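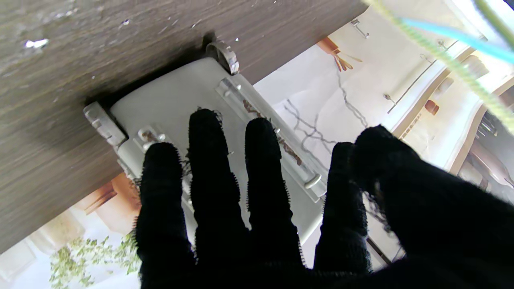
Mão com luva de malha preta junto ao suporte cinza, vista da câmera do punho.

Luva na mão robótica estraga a comparação entre demonstração humana e execução?

postado por Hamisi Nyamweya
domingo, 20 de janeiro de 2019

Olá, pessoal! Primeiro agradeço a paciência de quem me ajudou com a calibração em abril, vocês me salvaram um semestre inteiro. Agora volto com uma dúvida mais de método (e peço desculpas desde já pelo tamanho do texto, escrevo demais mesmo).

Estou tentando reproduzir o resultado do relatório da Lodelix sobre aprendizado por imitação em tarefas de contato. A ideia deles é vestir a mesma luva na mão da pessoa que demonstra e na mão do robô, para que as duas fiquem parecidas aos olhos da câmera do punho. Minha tarefa é levar os dedos até um suporte de plástico cinza preso por baixo de uma placa de madeira, encostar na face lisa e parar ali. Gravei 324 demonstrações e treinei a política só com imagem, sem nenhum sensor de força.

Com as demonstrações da própria mão robótica, teleoperada, chego a 90% de acerto. Quando treino só com as humanas, o dedo até vai para o lugar certo, mas o robô demora a parar, como se não percebesse que já encostou. O fundo também muda muito de uma gravação para outra, e não sei quanto disso entra na conta. Alguém já passou por isso? A luva ajuda ou estou me enganando com ela?

resposta de Lerkach

Oi, Hamisi! Que bom ver alguém mexendo com isso, eu adoro esse tema e quase ninguém do meu grupo tem paciência para ele.

Acho que você está misturando dois problemas. A luva resolve uma parte da aparência, e pelo que você conta resolve direitinho: o dedo chega onde deve. Saber a hora de parar é outra história. Com tecido preto e felpudo, a ponta do dedo contra o plástico claro quase não muda entre estar a 2 mm e estar encostada, e a pessoa que demonstrou sentiu o toque na pele, coisa que a câmera não grava. A política aprende a chegar perto e depois fica sem pista nenhuma.

Eu faria assim, nesta ordem. Separe um conjunto de teste com 100 tentativas, sempre com o mesmo fundo, e meça aproximação e parada como duas notas diferentes. Depois acrescente a corrente dos motores dos dedos como entrada, mesmo que seja só nas demonstrações teleoperadas, e treine com a mistura das duas fontes. Por último, repita tudo com o fundo variando. Se a nota de aproximação cair só nessa última etapa, aí sim o fundo é o culpado. E guarde a versão sem luva para comparar, senão nenhum revisor vai deixar passar (comigo não deixaram, e com razão!).

resposta de Chege

troca a luva por uma lisa, malha solta fio e atrapalha. usei a da Brosar e foi melhor

resposta de Hamisi Nyamweya

Lerkach, muitíssimo obrigado, separar as duas notas nem tinha me passado pela cabeça. Eu contava sucesso só no fim do episódio, e por isso a tabela não me dizia nada. Vou começar pelo teste com fundo fixo e ver se consigo ler a corrente dos motores na mesma frequência das imagens, que hoje ficam fora de sincronia.

Chege, você chegou a medir a diferença entre as duas luvas ou foi impressão? Se tiver os números, me interessa bastante.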